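Print this article | E-mail this article

Teaching Two Hands to Share a Table

A small group at Gilmartin is testing whether a robot learns faster when it is allowed to hesitate

The robot spends much of its working day deciding whether to move. Its controller, called Kostness, produces a short plan for both arms, estimates how much it trusts that plan, and either carries it out or draws up another one. The second option costs time. Rizwan Chowdhury, who leads the project at Gilmartin, considers it time well spent.

"A bad grasp is expensive," he says. "The object rolls, the hand is in the wrong place, and every step after that starts from a state the model has rarely seen."

Most two-armed systems trained from demonstrations work in fixed chunks. The model looks through its cameras, predicts a sequence of joint positions and plays the sequence to the end before looking again. Long chunks give smooth motion but respond late when something shifts. Short chunks respond quickly but tend to stutter, and the arms can fall out of step with each other. The usual remedy is to pick one chunk length by trial and error and keep it for every task.

Kostness sets the length as it goes. For each decision the network draws 30 candidate plans from the same camera view. Where the candidates agree, the arms follow the average. Where they spread apart, the plan is cut off at the point of disagreement and the robot looks again. Reaching across open tabletop produces long, confident plans. The last part of a reach, with fingers closing on a handle, produces very short ones.

The idea of measuring agreement among samples is not new. Senga Purves, who wrote most of the training code, says the difficulty lay in applying it to two arms at once. An early version scored each arm separately, and one would stop to think while the other kept going. During handovers this was fatal. The current version scores both arms jointly, but weights the score toward whichever hand is closer to contact.

"You want the idle arm to be patient," Purves says. "You don't want it to have a vote."

Training data came from teleoperated demonstrations of 3 tasks: sorting, handing over, and clearing household items from a shared table. The objects were chosen for variety of shape and stiffness. Balls were included for their habit of leaving the workspace, and hand tools for their uneven weight. A screwdriver picked up by the shaft behaves very differently from one picked up by the handle, and the model has to learn that difference from examples.

The main result, described in an internal report dated 29 Nov 2023, concerns handovers. With a fixed chunk length, the best configuration the group could find completed 2 handovers in a set of 31 without a correction. The adaptive version completed all but 3. Euan Sutherland, who ran the evaluations, is careful about what this shows. The set was small, the lighting did not change, and the starting positions were drawn from the same region of the table used in training.

Sorting improved far less. Most sorting errors came from choosing the wrong item, and a controller that thinks harder about its motion does not help with that. Clearing fell between the two.

There is also a price in speed. Drawing many candidates takes computing time, and the arms pause visibly when the spread is high. The group plans to try a smaller network for the sampling step in March, keeping the larger one for the final plan - an arrangement Sutherland expects to recover part of the delay, though not all of it.

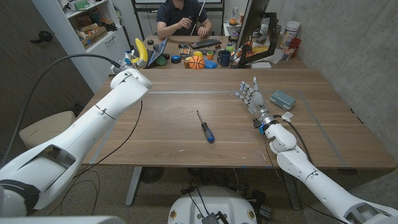 Why does the controller score both arms together?

Separate scores let one arm stop while the other continued, and that broke handovers. A joint score makes both arms replan at the same moment, with more weight given to the hand nearer to contact.

Print this article | E-mail this article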